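Deep bins and divided bins: your questions

Last updated 2025-04-04

We get a good many letters and phone calls at Flumska about our second-hand storage bins, and the same things come up again and again, so Chenxi Gu and I have sat down with a pot of tea and tried to answer them all in one place. If yours isn't among them, do ring or write. We like hearing what people keep in these things!

What exactly do you sell?

Deep, straight-sided bins that have already had one working life, mostly in warehouses and workshops, and are ready for another in a garage, a utility room, a school cupboard or under the stairs. Some are one big open space and some have a wall across the middle that makes two compartments. Most are grey of one sort or another. We do get the odd blue one, and they go quickly, usually to people who have been waiting since August.

Should I have one with a divider or one without?

It depends how you put things away. If you are storing one kind of thing (footballs, jumpers, firewood) then a divider only gets in your way. If you are the sort of person who drops whatever is in your hand into whatever is nearest, and I am very much that sort myself, then two compartments are a kindness. One side can be for things that have a home somewhere and haven't got back to it yet, and the other for things that live in the bin permanently. I did this with ours in the back hall and it has saved a fair few arguments about the torch.

Can I take the divider out?

In the Dong range, yes. It slides up out of two grooves, though it can be stiff the first time and you may want somebody to hold the bin down while you pull. In the Pravex range the wall is part of the bin and there is no shifting it. Please don't saw it out. One customer did, and the sides bowed so badly that the bin wouldn't sit on its shelf any more.

Small things vanish at the bottom. What can I do?

This is the great drawback of a deep bin, and I won't pretend otherwise. Pen lids, small bottles, batteries and the like roll into a corner and lie there in the gloom, and you end up with your head and one arm inside, feeling about. The best cure is simply to put less in. A few things spread across the floor of a bin are easy to see and easy to pick out, and once they are two or three layers deep you are into rummaging.

The next best cure is a sheet of pale card or an old tea towel laid flat on the bottom, which makes dark objects show up nicely. It does nothing for clear or see-through ones, mind you, and for those a strip of bright tape round the middle works well. I have also seen people stand a shallow tray inside one compartment for the little bits and leave the other compartment for anything bigger than a fist. 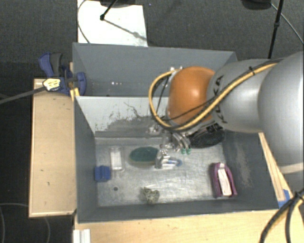

If you do go down the tray route, measure the inside of the bin at the bottom and not at the top. Many of these bins taper slightly, so a tray that drops in beautifully at the rim will wedge itself halfway down and then be a perfect nuisance to get out again.

How do I stop things rolling about when I carry it?

Lay long, round things across the short side so they haven't far to travel, and put something soft in the corners. Old socks are ideal. Heavy items go against the wall nearest your body. If the bin is divided, try to have a similar weight on each side of the wall, or you'll find yourself walking down the path with one hip stuck out.

Are the scuffs and scratches a fault?

No, they are simply age. The middle wall usually has the worst of it, as it gets knocked from both directions by everything that goes in and comes out, and the lower half of a wall can be very marked while the top still looks quite fresh. We check each bin for cracks and splits before it goes on sale and we won't sell one that has them. Surface scratches we leave alone.

Can I get the marks off?

Some of them. Dark streaks are often rubbed-off material from whatever was kept in there before, and warm water, washing-up liquid and a nylon brush will shift more than you'd expect. A paste of bicarbonate of soda is good on stubborn patches. True scratches have gone into the surface and will stay, and they do tend to catch the dirt afterwards, so I give ours a rinse in spring and another before winter and leave it at that. Do avoid wire wool. Chenxi tried it on one of our own bins and the shiny dull patch it left is still there to reproach her.

What about dust and crumbs in the corners?

Tip the bin on its side in the garden and use a soft hand brush, then wipe round with a damp cloth. The crevice nozzle of a vacuum cleaner does the job if you'd prefer to stay indoors, but have a look first for anything small that you might want to keep. I have been through a dust bag looking for an earring back and I don't recommend it.

Do they come with lids?

Not as a rule. Plonex lids fit most of the single-space bins, and we keep a pile of them by the till at £9 each. They will go on a divided bin as well so long as the wall stops short of the rim, so please check yours before you buy one.

How much weight will a bin take?

Our usual advice is 23 kilos for anything you mean to lift by yourself, and that has more to do with your back than with the bin. Left standing on the floor they will take a good deal more. If you want to stack them, put the heaviest at the bottom and go no higher than three.

Can I order a large number?

You can. Weidong Cheng looks after orders from schools, clubs and small firms, and the biggest he has sent out so far was 369 bins to a single address, so he is not easily alarmed. For anything over 500 he would like a good long chat with you first, mainly about where on earth the lorry is going to park.

May I bring one back if it doesn't suit?

Of course, so long as it is empty and clean and you have the receipt. Do please check both compartments before you set off. We have a shelf behind the counter for the things people leave in them, and at the moment it holds four odd gloves, a tape measure and somebody's very nice egg whisk.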